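Hair Care Fundamentals, Unit 4: Shampoo, Scalp and Blow-Dry
Handout for evening students, Cadton campus
Prepared by Lindsay Henare

Welcome back! Last unit we stayed mostly on the page with hair structure, and I know a few of you were itching to get to the basins. You'll get there tonight. Please read sections 1 to 3 before we start at the sinks, and keep the rest for home.

1. A quick refresher on the cuticle

Everything in this unit comes back to the cuticle, so let's go over it once more. The cuticle is the outside layer of the hair shaft, made of flat overlapping cells that point toward the ends, a lot like shingles on a roof. When hair gets wet it swells and those cells lift a little. Lifted cells catch on each other, and that's your tangle. It's also why wet hair stretches further than dry hair and why it can snap when somebody drags a fine comb through it from the roots.

Think about direction all the time. Water runs down the shaft, conditioner gets smoothed down the shaft, air from the dryer goes down the shaft. If you get only one thing into your hands this month, I'd love it to be that one.

2. Consultation before the basin

Two minutes, standing or sitting at eye level with the client, before any water. Ask:

When did you last wash your hair, and with what?
Any color, lightener, relaxer or perm in the past few months?
Any itching, soreness or flaking?
Do you like a firm or a light touch on the scalp?
Is your neck comfortable leaning back?

Look at the scalp in good light and part the hair in several places. Broken skin, weeping spots or anything you don't recognize means you stop and get me or Edvin Kristiansen. Don't guess, and don't name a condition to the client. We can suggest they see a doctor, and that's as far as we go.

3. Shampooing, step by step

Drape the client and check the collar is tucked in. Test the water on the inside of your wrist, then on the client's hairline, and ask. Keep one finger in the stream the whole time so you feel a temperature change before they do.

Wet the hair fully. Thick hair needs far longer than you think — lift it in sections at the nape and get right in there. Start with a small amount of shampoo, spread between your palms first. Most beginners use double what they need and then spend ages rinsing.

Work with the pads of your fingers, never the nails. Front hairline to crown, sides to crown, then nape. Keep one hand on the head whenever the other moves away. Clients really do relax when contact is steady, and it's lovely to feel it happen under your hands.

Rinse until the hair squeaks slightly and the water runs clear. Condition mid-lengths and ends. Rinse again, cooler if the client likes that.

Wrap the head before you sit the client up. Press and squeeze the towel along the lengths, and leave the rubbing for your dog.

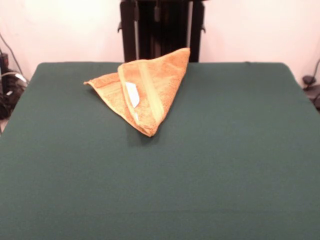 4. Detangling

Wide-tooth comb first. Hold the section above the knot so the pull stops at your hand instead of at the scalp. Start at the ends, clear a few inches, move up, repeat. On tightly coiled hair, work in at least four sections with plenty of slip from conditioner, and use your fingers before any tool goes near it.

Analyn Catacutan from the day group asked whether a paddle brush is ever okay on wet hair. With flexible bristles, good slip and a light hand, many hair types cope fine. With lightened or very fine hair I'd stay with the comb. 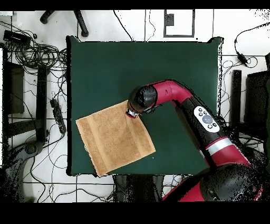
A word on elasticity while we're here. Take a single damp strand, hold it between both hands and pull very gently. Healthy hair stretches and springs back. If it stretches and stays stretched, or breaks right away, turn the dryer down and write it on the client card so that whoever does the next service knows.

5. The blow-dry

Rough-dry to about 40 percent before you pick up a round brush. I know it feels slow! But shaping hair that's soaking wet just means more heat for longer, and your arms will give out before the style takes.

Section from the nape up. Each section should be no wider than your brush. Nozzle on, air pointing from root to end, and keep the dryer moving. Tension comes from the brush. Lift at the root for volume, hold flat and close for a sleek finish.

Brush size in short:
Small barrel for bangs, short layers and tight bends
Medium barrel for shoulder length
Large barrel for long hair and soft movement

Finish each section with the cool shot and let it sit before you touch it. That little pause sets the shape, and it makes a difference you can see from across the room. 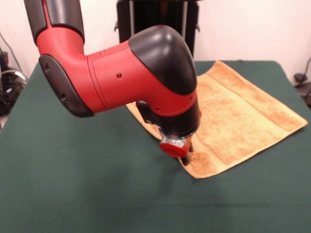 Posture matters just as much as brush work. Feet apart, shoulders down, and walk around the chair so you aren't reaching over the client. Milagros Evangelista has kindly agreed to show her elbow position again on Saturday, and her blow-dries hold beautifully, so do come if you can.

6. For next time

Read pages 54 to 61 in the Collado workbook.
Complete 2 full shampoo services on a classmate and have both signed off.
Practice the sectioning pattern on your training head until you can do it without the chart.
Bring your own wide-tooth comb and sectioning clips.

Questions between classes can go to Jade Staniforth at the front desk, who passes them to me the same evening.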